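Ziltar Refurbished Desktop, Open-Bench Edition

We've been selling used office desktops for a good long while now, and this is the one we keep coming back to for anybody who wants to learn how a computer goes together. The case lies down nicely on its side, the side panel comes off, and there's the whole green motherboard with plenty of space for your hands (even big ones!).

Nearly all the spots you'll want to grab are marked in blue – the drive bay levers, the latch by the power supply, even two of the expansion slots – so beginners find their way around pretty quickly.
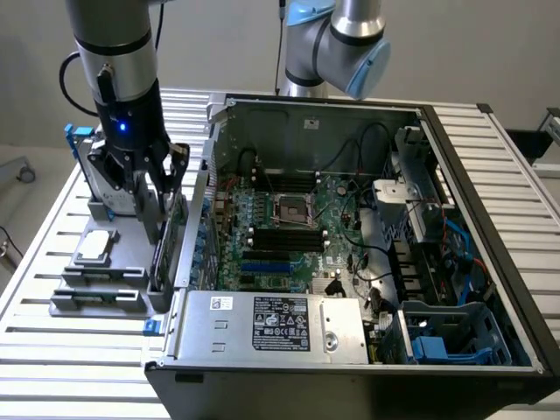

The processor, memory and hard drive can all be ordered separately, and we do suggest starting with the socket empty and taking your time over it. Lift the metal bracket, set the chip down flat, and please don't press on it. A gray parts fixture can be added for $50, and it's a lovely thing to have on the table when small pieces tend to wander off.

Price: $105 per unit, parts kit not included
Ships from: Urkudton
Warranty: 600 days on the power supply and motherboard

For classroom orders, write to Sidra Lodhi and tell her how many seats you have. She's happy to talk it all through with you.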